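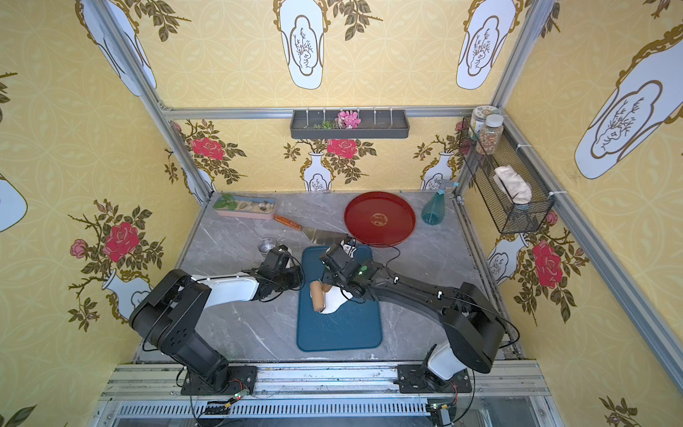 生地台と道具に関するよくある質問(Trerkside 製菓・点心室)

最終更新:2024-05-03

Q1. 生地の標準量は。
小型の台では、粉100gに対し水55gを標準とする。373gを超える生地は台からはみ出すため、分割してからのばす。

Q2. のばす前に休ませる必要はあるか。
ある。ラップをかけ、室温で11分以上置く。縮みが強い場合は同じ時間を追加する。

Q3. 麺棒は長いものがよいか。
板の幅に収まるものを使う。長い麺棒は縁に当たり、生地の端に力がかからない。
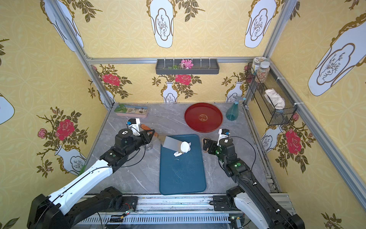
Q4. スケッパーの代わりにヘラを使えるか。
切り分けと台からの剥離には使用できる。刃は薄く、先端が直線のものを選ぶ。木柄で幅のある平らな金属刃なら、まな板の上で白い饅頭状のもののそばに寝かせて置いても場所を取らない。刃を立てて引くと板を傷めるため、剥離時は低い角度で差し込む。木柄は浸け置き不可。

Q5. 霧吹きの用途は。
生地表面の乾燥防止。生地に直接噴霧せず、上方に向けて一度だけ吹く。水は毎回入れ替える。洗剤用との兼用は不可。

Q6. 台の周囲に植物や花を飾ってよいか。
台の奥、または壁の棚に限り可。砂や小石を入れた容器は作業面から離し、作業中に動かさない。

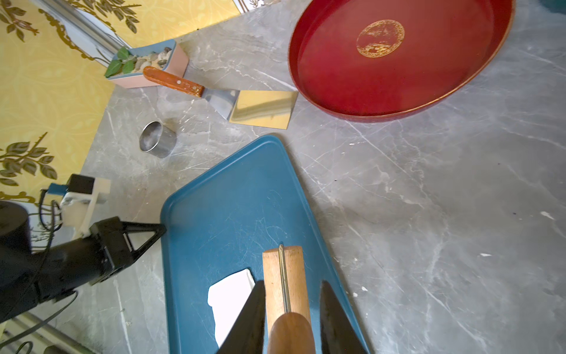

Q7. 樹脂製の板はいつ交換するか。
傷の深さで判断する。爪が引っかかる溝、洗浄後も残る着色、反りのいずれかがあれば交換とする。青緑色の面に見えるような細かい白い擦り傷は、濃色の板では目立ちやすいが、色だけでは深さを判定できない。指先で縦横になぞって確認する。裏面も同様に扱う。

Q8. 石目調の天板で直接のばしてもよいか。
推奨しない。継ぎ目や端部に生地が残りやすい。天板は使用前後に固く絞った布で拭き、白い粒や粉が残っていないか斜めから確認する。

Q9. 丸い赤盆に生地をのせてよいか。
打ち粉を敷いた場合のみ可。塗りの盆は金属ヘラでこすらない。金の紋様がある場合、研磨剤入りのスポンジも使用しない。

Q10. 板と麺棒の取り扱い先は。
板はDunton、麺棒はNavarroの小型品を標準とする。Zedixの旧型板は11月で受付を終了する。他社品の持ち込みは可。寸法は事前に確認のこと。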